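紙系緩衝材への切り替え検討 中間報告(9月分)
提出先:トラスモント(Trasmont)助成担当 御中
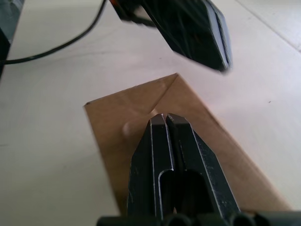
写真1 白い天板に置いた茶色の段ボール

作成:モジタバ・ナジャフィ(Mojtaba Najafi)

1. 進捗
通販向け梱包をプラスティア(Plastia)の樹脂製緩衝材からグラスティア(Grastia)の紙製品へ移す計画のうち、今期は小口荷物60件の試験出荷までを終えました。破損の申告は3件で、内訳は陶器2件、瓶詰1件です。申請書では「破損率は従来と同等」と見込んでいましたが、現時点でそう書ける材料はありません。従来品の破損記録が倉庫ごとにばらばらの様式で残っており、比べる相手の数字が定まらないためです。

2. 費用
資材の単価は樹脂製より18%高くなりました。営業資料には、かさが減るので保管費で取り戻せるとあります。コルデスタニ(Kordestani)倉庫で棚の使用状況を見たかぎり、空いた棚には別の商品が入っただけで、賃料は変わっていません。保管費の削減を効果に数えるのは、いったんやめたいと考えています。

3. 作業時間
紙は詰め方に慣れが要ります。初回の研修後も、担当者によって一箱あたりの使用量に開きがありました。多めに詰める人の箱は破損がなく、少なめの人の箱から2件出ています。件数が少ないので因果までは言いません。ただ、使用量を標準化すれば単価差はさらに広がるおそれがあります。

4. 購入者の反応
同封したはがきの返送は10通でした。好意的な感想が多いものの、わざわざ返送する人はもともと環境問題に関心が高いと思われ、全体の声として扱うつもりはありません。「紙くずが増えた」という意見も一通ありました。自治体の古紙回収に出せるかどうかの案内が、同封の説明書から抜けていたことも分かり、次の刷りで直します。

5. 申請時の目標について
「環境負荷の半減」という表現は、私自身が起案に加わったものですが、算定の範囲が書かれていません。輸送を含めるか、廃棄までとするかで結果は大きく動きます。仕入先から届いた試算は製造段階だけを対象としており、前提となる輸送距離の記載もありませんでした。根拠資料の追加を求めていますが、回答はまだです。届くまで、対外的な広報でこの表現を使うことは控えます。

6. 来期の予定
破損記録の様式を統一し、従来品と紙製品を同じ商品、同じ配送区間で並行して出荷します。陶器は箱の寸法も見直します。出荷数の上積みには追加の資材費がかかるため、研修費の残額からの流用をご承認いただきたく、別紙に内訳を付けました。ご承認が得られない場合は陶器に絞って実施し、瓶詰の検証は次年度に回します。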